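Notes on the Kudeck Residences, Jernthorpe

Thu 4 August

Readers of this blog have asked for an account of the new homes at Kudeck, on the east side of Jernthorpe, where the first phase is now open for viewing. I visited the site twice before writing, and the remarks below concern the smaller floor plans only.

The development will consist of 200 homes when complete. The builder, Simard, has released 18 of them, all single-story, with a one-car garage and a covered rear porch. Lots on the creek side carry a premium of $600 a month under the lease-to-own plan, and buyers should confirm whether that amount is credited at closing. The sales office gave me one answer on my first visit and a different one on my second.

Monthly dues are some $200 and cover mowing, the walking path and the pool. They do not cover roof repair or exterior paint. Residents of the older Loltavura section pay the same dues, although their pool access does not begin until September.
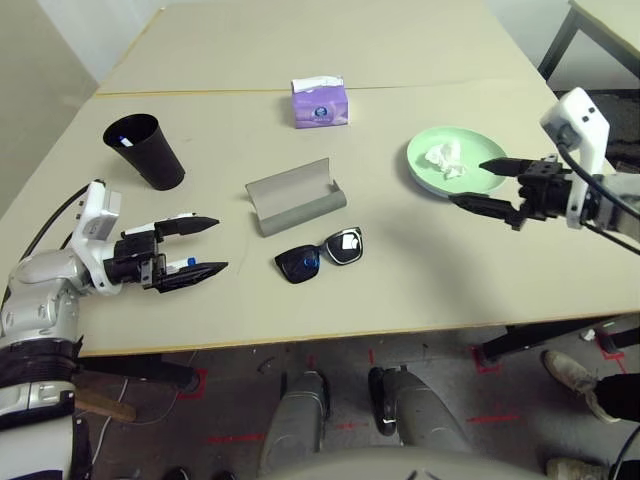
Storage is the weak point of the smaller plans. The kitchen has a single pantry cabinet, and the hall closet is taken up in large part by the water heater. There is no drop zone at the garage entry, so mail, keys and chargers will end up on the nearest table. A household should plan for this before the move. Two pale tables pushed end to end, with a tall black cup at one side and a small purple tissue box toward the far end, will fit along the dining wall with space left for chairs — but only if the patio door is ordered as a slider. The hinged door swings inward and takes up that same wall.

Sound between the bedrooms was acceptable. Sound from the county road was less so, particularly on the lots nearest the entrance, where the planned berm has not been built. Simard's site map shows it as a second-phase item with no completion date.

Prospective buyers are advised to request the current fee schedule in writing and to read the section on rentals with care. The second-phase floor plans will be reviewed here once the model home is open.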